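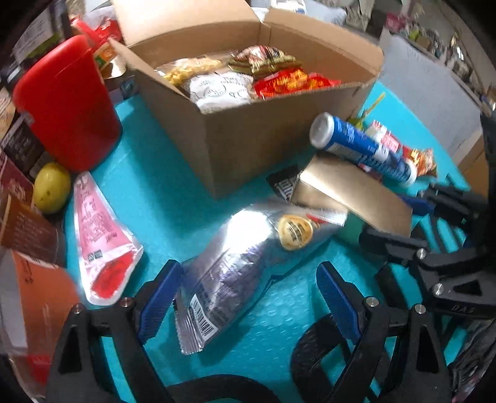
Caixa de papelão com os pacotes de comida, bancada turquesa.

Caderno da oficina, domingo, dezembro

Voltei ao Redow hoje cedo, depois de duas semanas sem encostar nele (o frio e eu não nos damos bem, o carro muito menos!). A marcha lenta continua caindo para 403 rpm com o motor quente, e aí ele treme todo e morre no semáforo. Devia ficar perto de 1.000, segundo o manual.

Limpei o corpo da borboleta, troquei a junta do coletor e medi a bateria de novo: 11 volts em repouso, uma vergonha. O Sang Phí acha que é tudo culpa do alternador, eu aposto no aterramento, porque aquele cabo atrás do farol esquerdo está verde de tão oxidado. Apostamos um almoço.

Encomendei o cabo novo na Randach e, já que pagava o frete, pedi também 6 abraçadeiras e o filtro de cabine. Quem mexer antes de mim: o parafuso de baixo do suporte está espanado, usem o alicate de pressão, por favor!

Quero muito levar esse carrinho até Endale na primavera, ida e volta, com o banco de trás rebatido e a barraca dentro. Falta ver o barulho na roda dianteira direita acima de 80. Pneu, espero. Rolamento eu deixo para outro domingo.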